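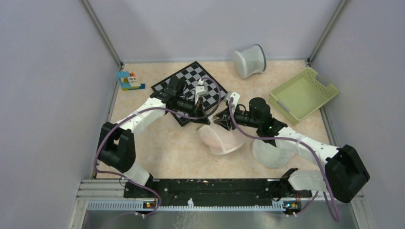 Chia-jung Lau wrote to ask if the board should go down first or the containers, and whether it matters at all once everything's on the table. It does, a little! Board first, then the mesh container, then the basket. I've rewritten this whole section with that order in mind, so if you printed the old one, please recycle it.

Section 4: Setting up the table

I'm writing this for the Gusturwood game set with the 305 mm checkered board, but I've used the same layout with the smaller Barham board (200 mm) and it works fine. Read steps 1 to 9 through once before you start. It's a short job, maybe a cup of coffee's worth.

1. Clear the tabletop and wipe it with a damp cloth. Let it dry. I use plain water and a drop of dish soap, nothing fancier.

2. Check that you have at least 800 mm of tabletop from left to right. Less than that and you'll be knocking the basket with your elbow all evening (ask me how I know).

3. Put the board down on the left and square it to the front edge of the table. Press lightly on each corner. If one rocks, turn the board a quarter turn and try again.

Caution: don't slide the board on a stone or stone-look top. Lift it. Grit gets under there and you'll hear it before you see it.

4. Set the mesh container in the middle. Pieces in play live here, so keep it close enough to reach without standing up.

5. Stand the basket on the right. Anything that's out of the game goes in the basket: spare pieces, the score pad, pencils, the rules sheet.

6. Pour the pieces into the mesh container slowly. The Gusturwood pieces are fine, but the Choi ones are thin and will poke through a wide mesh. Line the bottom with a scrap of felt if you have those.

7. Sort by color if you like. I never do for a casual game, and for Saturday league I always do.

8. Sit down and reach for each thing in turn. Move whatever feels awkward. Left-handed players can mirror the whole layout, with the basket on the left and the board on the right.

9. Place your starting pieces using the chart in Section 5.

Note: if you're packing up between games, go backward. Basket off first, container next, board last. The Indthorpe storage bag holds the board and container together, but the basket won't fit and I've given up trying.

Caution: don't stack anything heavy on the mesh container. It bends, and it never quite bends back.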